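Ayantu Negussie has looked after the floors at Gebreyes, a shared office building, for 3 years. Most of what she deals with is carpet.

"People ask about stains first," she said. "I'd put grit ahead of stains. It gets walked down into the pile and the carpet goes dull by the doors."

The building bought its carpet from Truletti, 1,397 square feet of it, and she vacuums the hallway every evening before she leaves. The rooms get done when they empty out – usually after 6 p.m. She goes over each one twice, the second time across the first.

For spills she keeps white cloths and a spray bottle of plain water on her cart. "Blot it, then leave it alone. I've seen people scrub a coffee spot until it was twice the size."

Chairs are her other complaint. She would like felt or soft casters on all of them, and she asked for that in March. She is still waiting on 90 of them.
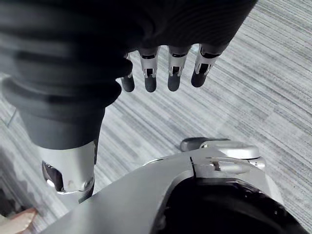
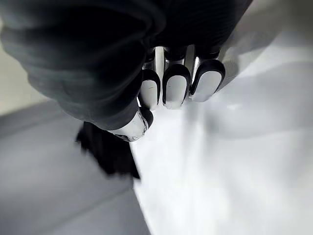

How often should an office carpet be deep cleaned?

Negussie has hers done twice a year, with an extra pass by the front entrance at the end of winter.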